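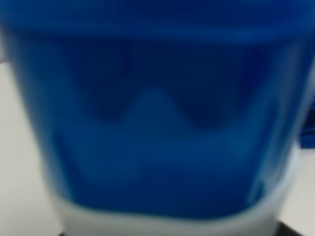 Does Food Coloring Change How Food Tastes?

24 shares

People say blue candy tastes like blueberry. Does it? Most blue candy has no blueberry in it at all. The color comes from a dye, and the dye has almost no taste. So be a little careful when a package seems to promise you something.

Your eyes get to your food before your tongue does. If a drink is orange, your brain gets ready for orange. Sometimes it is so ready that it "tastes" orange even in plain lemon. That sounds like a trick, and you don't have to take my word for it.

Yellow has the same problem. A yellow ice pop could be mango, banana, lemon or pineapple. The color alone can't tell you which.

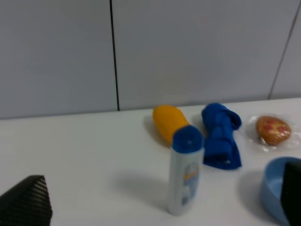 Try It Yourself

Pour the same apple juice into 2 clear cups. Ask a grown-up to add a drop of red food coloring to one. Then ask friends which is sweeter - but don't give any hints!

At Larncombe School, 21 kids tried this and more than half picked the red cup. Does that prove red tastes sweeter? I wouldn't say so. It was one class, on one afternoon, and kids copy each other. Try it again with your friends' eyes shut and see if the answers change.

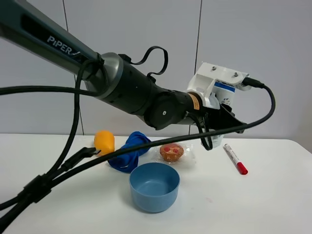

Why do companies add color if it has no flavor?

Color helps sell food. Bright snacks look fresh and fun, and shoppers notice them first. Read the ingredient list before you believe the front of the box.

10 comments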